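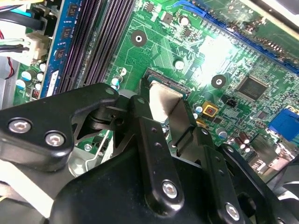
Zendthorpe Mail-Order Pharmacy: Questions We Get

Search the help pages Type a word or two Go

Last updated: February

Do I need a prescription?
For anything that says "Rx" next to it, yes. A strongly worded email is not a prescription, though we have a folder of them.

How do I send you one?
Your doctor's office can send it electronically, or you can mail us the paper. We can't fill from a photo of the paper, however well lit.

Is the generic the same as the brand name?
Same active ingredient, same strength, duller box. The color and shape may differ, so check the label if your round pill has turned oval. If the label looks wrong too, don't take it. Call us.

How long does delivery take?
Most refills arrive within 12 days. Order when you have 14 days of pills left and you won't have to phone Kayode Garba at the front desk, who is very nice about it but can't drive to Ohio.

Can I talk to a pharmacist?
Ese Iyamu takes calls until 7 p.m. on weekdays and until noon on Saturday. Have your full list of medicines handy, including vitamins and whatever your sister-in-law gave you. For an emergency, call 911 and leave us out of it.

Can I return medicine I didn't use?
No. Once it leaves the building we can't resell it. If we sent the wrong item, we replace it free.

Do you take insurance?
Some plans. Enter your member number at checkout and you'll see your price before you pay. Shipping is free on orders over $19.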